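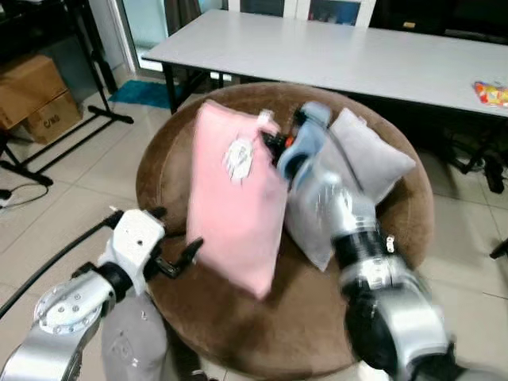

Two pillows, one ottoman. The blue gripper has the top edge of the gray one; the black gripper, by the pink, has yet to commit.

CAN IT DO THE CHORES YET?
Gallery and running notes, kept by Carola Rieger

I have been promised a robot housekeeper since I was tall enough to reach the vacuum cleaner. In the meantime I have made my own bed, badly, and followed the news. This page is where I keep the evidence. Each chore gets a few lines and a verdict, and I revise the verdicts when somebody writes in to complain, usually Hartmut Mühlbauer, who sells shelving and takes the whole subject personally.

My rules are simple. The machine has to do the job in a room that looks like a room, with furniture and cords and things in boxes. A person may stand nearby, but may not help, coach, or make encouraging noises. Speed counts a little. If I could have made lunch in the time it took, I say so.

Pillows
A pillow is a rotten thing to hand a machine. It has no proper edge, it folds where you squeeze it, and when you lean one against another they both start having opinions. I like the gray one up there, creased along the bottom like a shirt that was slept in. The pink one has a tag sticking up at the corner, which any aunt would tuck in without breaking her sentence. I'd settle for a machine that noticed the tag.
Verdict: promising. Not yet trusted with the guest room.

Vacuuming
Done, more or less, and has been for years, provided you first pick up everything you would have picked up to vacuum it yourself. Kerstin Rothe owns two of the little round ones. She says they have cut her vacuuming in half and doubled the time she spends lying on the floor with a flashlight looking for them.
Verdict: yes, with supervision from the floor.

Towels
I have watched a good deal of towel folding and I no longer make jokes about it. A flat towel on a clear table, fine. A towel out of the dryer in a wad with a sock inside it is a different animal, and the sock is always inside it. Hartmut thinks the answer is to sell people towels that are easier to fold. Hartmut would.
Verdict: yes for hotels, no for my house.

Restocking a shelf
My one visit to a shop floor. Gevard, the hardware place where Jörg Mühlbauer (the brother, and the calmer one) runs the stockroom, had an arm on a cart in December putting boxes of screws on a low shelf. Boxes are kind to robots. They have corners, they stay the size they are, and no one minds if they land with a thump. It managed 50 boxes before I left for the bus, and faced every label to the front, which is more than I did in my own summer of retail. Then a customer parked a wheelbarrow in front of it and it waited, very politely, for the wheelbarrow to go away. It was still waiting at 4:30.
Verdict: yes, if you ban customers.

Dishes
Plates, good. Glasses, nervous. The lid of the plastic container that belongs to no container, hopeless, but I've been at that one myself for most of my adult life and won't mark anyone down for it.
Verdict: half.

Making the bed
See pillows, then add a sheet the size of the room. Dalia Ķēniņš, who used to clean hotel rooms and has views, did my bed as a benchmark while I held the stopwatch. I had hardly got the thing started when she was on to the second corner. She'd like it known that the fitted sheet goes on the far side first and that whoever is programming these machines should ask a chambermaid.
Verdict: no. Ask Dalia.

Tidying up in general
The hard one, and the reason I keep the pillow picture at the top. Setting a cushion straight is a grip and a lift. Tidying means knowing that the cushion belongs on the couch, the cord on the floor is in use, and the packet on the table is someone's and had better stay where it is. My family has been working on that distinction since the nineties and we still throw out each other's mail.
Verdict: no, and I'm in no position to be smug.

From the mailbag
Hartmut writes that I am too hard on towels and too soft on pillows, and that two grippers of different colors look as if somebody got dressed in the dark. I think it looks fine. I've cooked in one oven mitt and one dish towel for years.

Kerstin asks whether I would buy one. At $600, this afternoon. At $2,000, I'd want it to do the fitted sheet while I watched. Above that I would want it to argue with Hartmut.

Next up: windows, and whether a machine can be made to see a streak from the other side of the glass. If you have a chore to nominate, send it along. Ironing has already been nominated nine times, four of them by Jörg.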